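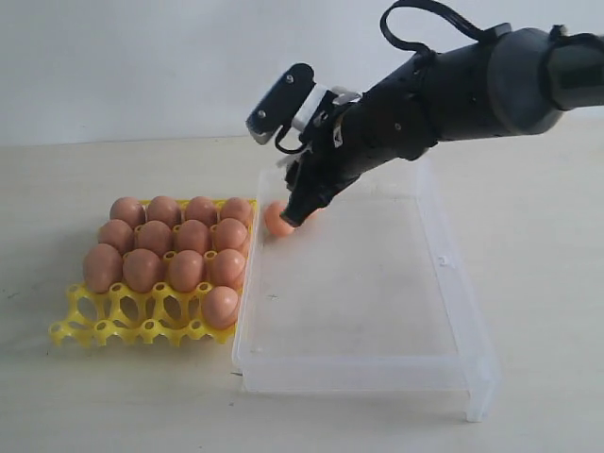

Greten Egg Handling Cell: Planning and Budget Guide

If you grade, candle or pack by hand and you've started wondering what a robot would cost you, this page is for you. We love this cell, and we'd love you to buy the right amount of it. Plenty of small farms and hatcheries need less gear than they first ask us to quote!

What's in the base package
Arm, controller and mounting plate
Jurivex two-finger gripper with one set of fingers
Wrist camera and cable kit
2 days of on-site setup and training
Access to Grutameo, our job-planning software

Allow for these separately: a bench that doesn't wobble, guarding if your risk assessment calls for it, a spare set of fingers, and your own trays. Lead time is 7 weeks from deposit. Orders placed before the end of July are installed ahead of the spring flush.
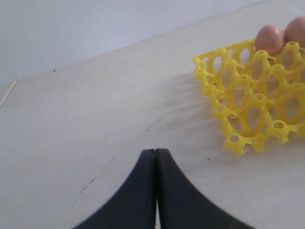
Fingers are the part of the budget people forget, and they're the part we get most excited about. They wear, they get washed down, and one day somebody will drive them into a bench. Slim ones pay off when the work sits low between raised posts, as it does in a yellow tray like this one, where there isn't much room beside each egg. Closed up, the tips come together in a narrow point, so measure the gaps in your own trays before choosing a finger set. Hanna Derkach in our applications team is happy to check your measurements (and she'll get properly keen about it, fair warning). 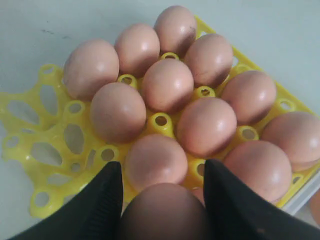

Gripper closed on an egg beside a part-filled tray.

Sizing your order
Send us your tray, your smallest egg and your largest egg. Karpenko, our finger supplier, holds 22 stock profiles, and one of those will often do the job without custom tooling. If you run several tray colours or shapes, list them all, even the old ones out the back of the shed.

Bench space matters too. Leave room for the tray, the container you're working to or from, and a clear path for the arm. Keep the cables in your plan as well, they need slack to move with the wrist.

Ask for planning sheet 131 when you get in touch. It has the bench layout, the power requirements and a blank budget table you can fill in before we talk.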